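# Projektbericht: Platzordnung und Untergründe beim Eindecken auf kleiner Fläche

Bearbeitung: Fereshteh Arabzadeh, Mesfin Worku, Ehsan Khattak
Betreuung: Annelies Baumgartner
Modul Ergonomie und Haushaltstechnik, Abgabe November

## 1 Ausgangslage

In Einpersonenhaushalten wird häufig auf Flächen gegessen, die nicht als Esstisch vorgesehen sind: Ablagen, Klappbretter, Schreibtische. Die üblichen Empfehlungen zum Eindecken gehen von einer Platzbreite aus, die dort nicht zur Verfügung steht. Untersucht wurde, wie sich ein Einzelgedeck mit Tablett, Matte und Besteck auf reduzierter Fläche anordnen lässt und welchen Einfluss der Untergrund auf das Ablegen und Aufnehmen des Bestecks hat.

Die Arbeit schließt an den Bericht von Saeed Heydari aus dem vorigen Jahrgang an. Dort wurden nur Tischsets gleicher Farbe verwendet. Die Frage nach Mustern blieb offen und wurde von uns übernommen.

## 2 Material

Die Auswahl der Gegenstände folgte keinem Gestaltungskonzept. Verwendet wurde, was im Übungsraum vorhanden war, ergänzt um zwei Matten von Resia und einen Satz Besteck von Mühlbauer. Für jedes Tablett wurden Außenmaß, Randhöhe und Standverhalten notiert. Tabletts mit gewölbtem Boden schieden aus, weil sie sich beim Ablegen des Bestecks drehten.

Als Grundfläche diente ein weißes Brett. Die nutzbare Tiefe wurde mit 400 mm festgelegt. Gegenstände durften den vorderen Rand nicht überragen.

## 3 Vorgehen

Jeder Durchgang begann mit dem Auslegen von Tablett und Matte, danach folgte das Besteck. Gewechselt wurde jeweils nur ein Merkmal, also entweder die Seite der Matte, der Untergrund oder die Reihenfolge. Insgesamt wurden 213 Ablagen protokolliert. Als fehlerhaft galt eine Ablage, wenn das Besteck auf einer Kante zu liegen kam, verrutschte oder nachträglich ausgerichtet werden musste.

Die Anordnung mit dem Tablett links und der Matte rechts wird im Folgenden als Variante B bezeichnet. Variante A ist die gespiegelte Anordnung, bei Variante C liegt das Tablett auf der Matte. Die Reihenfolge der Varianten wurde ausgelost.

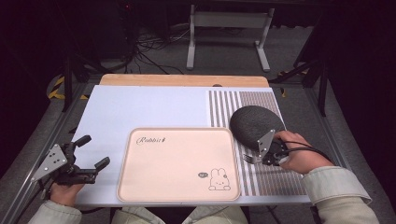
*Abb. 1: Variante B mit rosafarbenem Hasentablett, grau-weiß gestreifter Matte und Gabel.*

## 4 Ergebnisse

### 4.1 Anordnung

Variante B lieferte die wenigsten Fehlablagen. Tablett und Matte belegen getrennte Bereiche, der Tablettrand bildet eine eindeutige Grenze. Bei Variante A war der Unterschied gering, solange das Besteck zuerst abgelegt wurde. Bei umgekehrter Reihenfolge stieg die Zahl der Korrekturen.

Variante C spart Breite, hat aber einen Nachteil: Die Matte verschiebt sich mit, sobald das Tablett angehoben wird. In neun Fällen musste der gesamte Platz neu gelegt werden. Für Flächen, auf denen das Tablett zum Abräumen bewegt wird, ist die Variante ungeeignet.

### 4.2 Untergrund

Auf der Matte blieb das Besteck in der Regel dort liegen, wo es abgelegt wurde. Auf dem blanken Brett glitt es häufiger nach. Im Tablett trat ein anderes Problem auf — Gabeln lagen mit dem Stiel auf dem Rand und kippten. Kürzeres Besteck behob das nur teilweise.

### 4.3 Muster

Streifen erleichtern das parallele Ausrichten, sofern sie in Griffrichtung verlaufen. Quer dazu war kein Effekt feststellbar. Bei dichten, schmalen Streifen ließ sich die Lage einer einzelnen Linie schlechter verfolgen als bei breiten. Bedruckte Tabletts wurden von den Testpersonen auffallend oft so gedreht, dass Schrift und Motiv lesbar waren, auch wenn die Aufgabe keine Orientierung vorgab. Für die Auswertung musste die Ausrichtung des Tabletts deshalb nachträglich als eigene Spalte aufgenommen werden.

## 5 Einschränkungen

Gedecke mit Glas wurden nicht geprüft. Die Trennung zwischen Rutschen und ungenauem Ablegen beruht auf der Einschätzung der protokollierenden Person; Khattak und Worku kamen bei der Gegenprüfung nicht in allen Fällen zum selben Urteil. Strittige Ablagen sind im Anhang markiert und wurden in der Auswertung als fehlerhaft gezählt.

Die Beleuchtung war nicht konstant. Ein Teil der Durchgänge fand am späten Nachmittag statt, die übrigen am Vormittag.

## 6 Offene Punkte

- Wiederholung von Variante C mit rutschhemmender Unterlage
- Vergleich von hohem und niedrigem Tablettrand bei gleichem Außenmaß
- einheitliche Regel für die Ausrichtung bedruckter Tabletts
- Prüfung mit linkshändigen Testpersonen

Das Protokoll und die Maßtabelle liegen im Projektordner. Die Matten von Resia verbleiben im Übungsraum, das Besteck ist an Frau Baumgartner zurückzugeben.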